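Speaker notes: Getting a house ready to list
August
By Yetunde Onyeka

Opening

Welcome everyone. Phones on silent. Handouts are on the side table, and the last page is the checklist, so don't copy anything down from the slides.

I sell houses in Istholm and the streets out toward Waltutlow. Tonight is for people who plan to put a house on the market in the next year. I'll talk for most of the hour and take questions at the end. If something is only about your own house, catch me afterward.

Say at the start: I'm not a lawyer or a tax adviser. Anything on contracts or capital gains goes to somebody who is.

Start with the paperwork

Most sellers start with paint. Start with the folder. Deed, survey if you have one, permits for any work done, furnace and water heater records, roof invoice, HOA documents if there's an HOA.

Tell the Idahosa Street story. Three-bedroom ranch, good lot, finished basement. The basement had never been permitted. The buyers found out during their inspection period and asked for time, and then asked for money. The sellers had owned the place for years and had no idea the work was done without a permit. A call to the township before listing would have brought it up while they still had choices.

If you are in an HOA, order the resale packet early. On my last one in Pravo Commons the packet fee was $200 and the management office took its full allowed time. Ask what the monthly dues cover and write it down. Buyers always ask about snow and trash.

Measure the house

Square footage causes more arguments than price. The county record may leave out an addition or count a porch. I had a listing where the record and the old listing sheet were 143 square feet apart. We paid for a new measurement and used that one everywhere.

Finished basement space is usually listed apart from the space above ground. Don't add the two together and put the total in the headline.
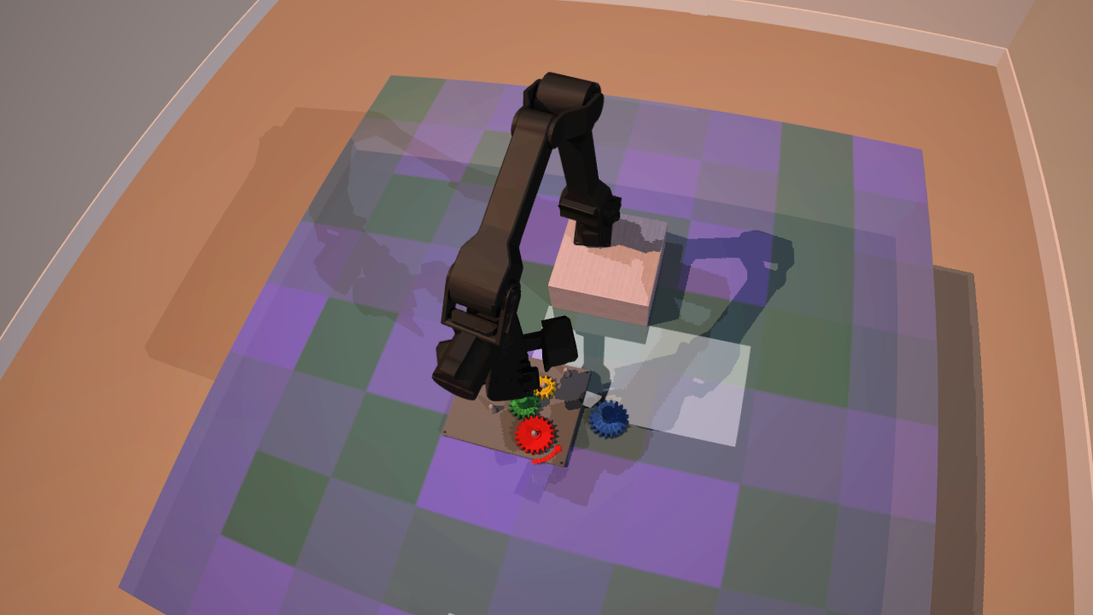 What to fix

Pause here and ask how many people have a list of repairs at home. Let them talk for a minute.

Fix anything that leaks. Fix anything that sticks, trips, or won't close. Replace cracked switch plates and dead bulbs, and use the same color of bulb through each room. Re-caulk the tub. Clean the gutters. Service the furnace and keep the receipt in the folder.

Leave the kitchen alone unless it doesn't work. People ask me about new counters every time I give this talk. A seller who puts in new counters over tired cabinets ends up with a kitchen where the cabinets look worse than before. Scrub it, tighten the hinges, swap the pulls if they're broken, and stop there.

Carpet is the one I go back and forth on. If it smells, take it out. If it's just worn, get a price for replacing it and talk to your agent before you spend anything. One of my sellers paid $700 to have two bedrooms done and I think it was money well spent, but those were small bedrooms and she shopped around.

Paint: repair the scuffs first and see if you still need to paint. If you do, pick one quiet color and use it all the way through the halls and main rooms.

Clearing out

Aim to take out a third of what's in each closet. Buyers open closets. They also open the pantry and the medicine cabinet, so move prescriptions out of the house or lock them up before the first showing.

Family photos can stay if there are a few. A whole wall of them makes people stop and look at your family instead of the room.

The garage counts as a room. If the plan is to move everything into the garage, rent a storage unit instead. A buyer with two cars wants to see where two cars go.

Pets: have a plan for where they'll be during showings. Saying "the dog is friendly" in the listing instructions is not a plan.
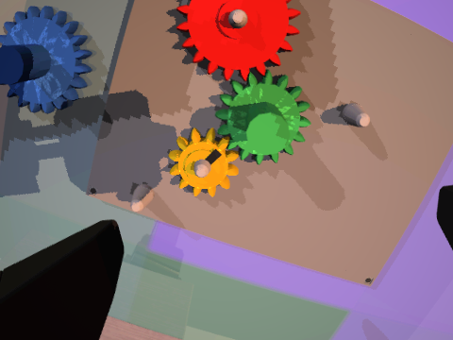

Setting the price

Go slowly through this part. It's where people stop listening because they already have a number in their head.

The number comes from recent sales of similar houses close by. Asking prices on houses that haven't sold tell you about your competition, and that's all they tell you. What you paid doesn't enter into it. What you owe doesn't either, though you need to know it so you can work out what you'll walk away with.

Ask any agent you interview to show you the sales they used and how they adjusted for differences. If they can't explain the adjustments in plain words, ask again.

Have your agent do a net sheet at two prices, the one you hope for and a lower one. On the sample in your handout the transfer tax line reads $3302. Point to it. People forget that line. The rate and who pays it depend on where you are and what the contract says, so don't carry my figure home with you.

Showings and offers

Leave the house. Every time, even in the rain. Buyers talk less when the owner is in the kitchen.

Open the blinds, turn on the lamps, put the toilet lids down. No plug-in air fresheners.

When offers come in, read past the price. Look at the deposit, the financing, the inspection terms, and the settlement date. If you need extra time to move out, tell your agent before the first offer so it can go in the counter and not turn into a fight later.

Questions

Likely ones: Should I sell before I buy? Do I need a pre-listing inspection? What if my tenant is still in the house?

The room has to be cleared by 8:30. Stack the chairs. Leave the spare handouts at the front desk.

Contact: Yetunde Onyeka, Istholm office | Copyright Yetunde Onyeka. All rights reserved. | Back to top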